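# The Towel Question

How many towels does a household need? I have put this to friends, to a hotel laundry manager and to my own linen closet, and I've come to distrust anyone who answers quickly. The people who answer quickest are usually selling something.

The latest is the Denutum method, which arrived in September with a paperback, a paid course and a set of folding boards in three sizes. Its promise is that a towel folded properly lasts longer, dries better and makes you calmer. I can't speak for everyone's nerves. I tried it for 18 days and was mostly aware of having less time before breakfast.

The method has you fold each towel in thirds lengthwise, then in half, then in thirds again, with the hem tucked inside so that only a smooth edge faces the room. It looks very good. It also assumes that your shelves are as deep as the ones in the book. Mine aren't, and the finished bundles hung over the front like diving boards. Two fell on the cat.

Ingeborg Hämmerli ran the laundry at a lake hotel in Lurow for most of her working life, and at the height of the season she sent out 2,000 towels a week. I read her a page of the book over the phone. She asked me to read the part about energy again, and then she laughed for quite a while.

"Fold it so it fits the shelf," she said. "Then fold all of them the same. What else is there?"

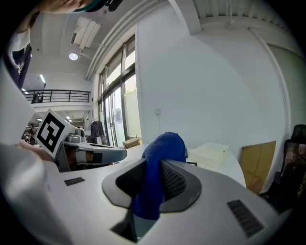 She does have opinions about terry cloth, and they are firmer than anything in the course. The loops are what do the drying, so anything that flattens or coats them is a bad idea. Fabric softener is at the top of her list. She would rather have a rough towel that takes up water than a plush one that pushes it around your back. She shakes every towel hard before it goes on the line, and she doesn't iron them. A guest once complained about that, and she gave him the iron.

On color she is less strict than I expected. Hotels like white because it can be bleached, but at home she keeps dark ones for hair and hands and doesn't worry about it. New dark towels get washed by themselves a few times. After that they go in with the jeans.

I also spent some money. Hidholm sells a bath towel for a price I would be embarrassed to print, and Borbély sells one that costs roughly a fifth as much. I washed both once a week all winter and hung them side by side on the same rail. The Hidholm was softer for the first month. By the end of the second I had to check the labels to tell them apart, and my husband, who had been using whichever was closer, hadn't known there was a test going on. One bathroom and two towels prove very little, I know. Still, the Hidholm brochure offers no test at all, only a photograph of a stone tub.

The Denutum people told me by email that results depend on "commitment to the full practice." The full practice includes a log in which you write down each towel's purchase date and what you call its role. I got as far as the beach towels. One of them dates from before my marriage and its role is to lie under the car when something drips.

As for the number, the book says three bath towels per person, the hotel laundry worked on four and my mother has never had fewer than a closetful. Hämmerli lives alone and owns six. One is on the hook, one is in the wash, and the rest sit on the shelf folded in half and in half again, with the edges showing. She says that's two more than she needs, and that her sister visits.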